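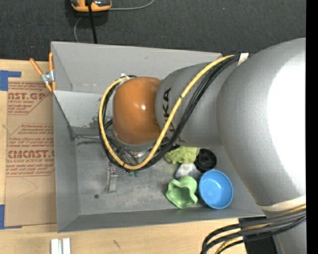 The KUKA arm over the gray bin, on the light tan tabletop.

Welcome to the bin room gallery

Hello and come on in! I'm Wendy Holroyd, and I look after the picking room at Hanrahan, along with a good many of its tables, bins, lids, labels and odds and ends that people put down and forget where they put them. For a long while now folks from the other floors have been asking me what we get up to in here, and I have been promising a page for just as long, so I finally sat down with a cup of tea and wrote one. It has come out wordier than I meant (it always does), but I hope you'll enjoy having a look.

The picture at the top is the big one, so let me say a little more about it before the notes. The arm comes in from the right and reaches over the bin, and my favorite part is that burnt-orange wrist. I have a soft spot for the color. It goes with the yellow cable that loops around underneath it, and on a gray morning I am glad of anything cheerful.

About the bin

It's a gray metal one with tall walls and an open top, and I am fonder of it than a grown woman ought to be. You'll see a few faint scuffs low down on the far wall. I like a bin with some wear on it. Ultan Kavanagh would have every one of them repainted each May if I let him, and we have gone back and forth on this over a good many lunches without either of us giving an inch.

The sloping panel inside, on the left, is the part visitors ask me about most. A slope changes how things settle in a bin. Put a box down on a flat floor and it sits there quite happily, but put it on a slope and it has ideas of its own — so when we plan a day's packing, the slope gets talked about before anything else does. Sveva Colombo drew us a lovely set of pencil sketches of how parcels slide and lean on each other, and they are pinned up by the kettle if you want to see them.

About the table

I grew up in a house where everything important happened at the kitchen table, and I think that's why I am so pleased with this one. The light tan wood warms the place up no end. Caoimhe Ó Súilleabháin wanted a steel bench when the room was first fitted out, and she had a very good case for it, but she came around to the wood in the end and now she's the first to wipe it down in the evening.

We have just two rules for the table. No drinks, and no leaning on it. Wichai Klinhom painted those on a little board for us in the most beautiful lettering, far too nice for the message, and I'm told people have asked to buy it.

About the cables

Yellow and black together, held with small dark ties at intervals along the way. Good cable work is a pleasure to look at, and I could go on about it for hours! A bundle on an arm has to have enough slack to bend when the wrist turns, and still keep close enough that it doesn't catch on the side of a bin. Caoimhe does ours, and she has the patience of a gardener tying up beans. She checks each tie by running her fingers along the whole length, and she'll tell you that her fingers find things her eyes walk right past.

The loop under the orange wrist is her particular concern. Every so often she'll stop in the middle of a sentence, look across at it and go and get her stool.

What we pack

All sorts, really. We do a lot of small boxed goods for Rurkero, and soft things in bags for Murkunau, and the bags are much the harder of the two. A box has corners you can count on. A bag of scarves will fold itself into a different shape every time you look away, and then you have to think again about where to pick it up.

A usual batch is 100 pieces. The big one we did for Grullura was 500, and we had the radio on and Ultan brought in a plum cake the size of a hatbox. It was a long day and a very happy one, and I still find myself humming what was playing that afternoon.

Coming to see us

We open the room to visitors on Wed 8 September, in the afternoon, and we can take 6 people at a time. Please wear flat shoes and tie back long hair. Children are very welcome with a grown-up, and I'll have the old practice bin set out on the floor so they can try packing one by hand (it's harder than they expect, and they love it).

Leave your name at the front desk or drop a note in my tray, the green one, and tell me if you'd like tea or coffee. If you have pictures of your own from the room, bring those along too. I have plenty of space left on this page, and I'd be delighted to add them with your name underneath.

Wendy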